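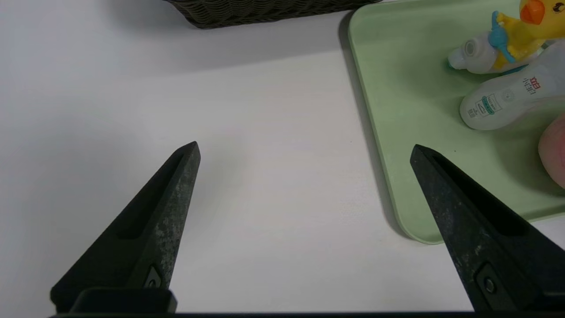
Home contents cover: pre-renewal checklist, Semley units

Fill in before the Hunora policy rolls over in July. Mark each line OK, Fix or N/A. Comments go under the line.

1. Smoke alarms tested, hallway and both bedrooms. OK
Comment: Bedroom two alarm chirping, battery replaced. Write the expiry year on the form, the insurer asks for it.

2. Deadlocks on all external doors. OK

3. Window locks, ground floor. Fix
Comment: Laundry window latch is loose. The policy wording says "key-operated", and this one isn't.

4. Flexible hoses under sinks and behind washing machine. Fix
Comment: Kitchen hose has rust on the braid. Gradual leaks are excluded under the Hunora wording, so replace before renewal and keep the plumber's invoice.

5. Safety switch trips when tested. OK

6. Gutters clear. N/A
Comment: Strata job. Covered by the building policy with Bandara.

7. Contents list updated. OK
Comment: Six items added. Bicycle in unit 38 is worth more than the unspecified limit and has to be listed by name with its serial number.

8. Receipts and photos stored away from the property. Fix

9. Excess and premium compared. OK
Comment: Hunora renewal is $395 a year. Ostura quoted $387 with the same excess, but flood is optional and was left off the quote. Ask for it again with flood included.

10. Unoccupied period. OK
Comment: Check the day limit before any long trip. Phone the insurer if you'll be over it.

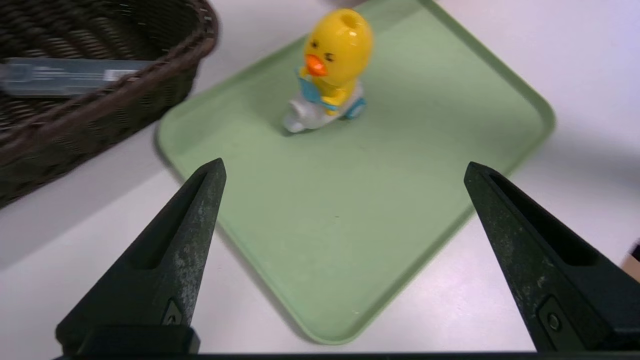

Reader comment, Unit 38: On item 7, I rang about the bike and they wanted a valuation as well as the serial number. The shop did one for free. Might be worth adding to the list.

Added to item 7 for next year. Items 3, 4 and 8 to be rechecked once the work is done, and the form signed after that.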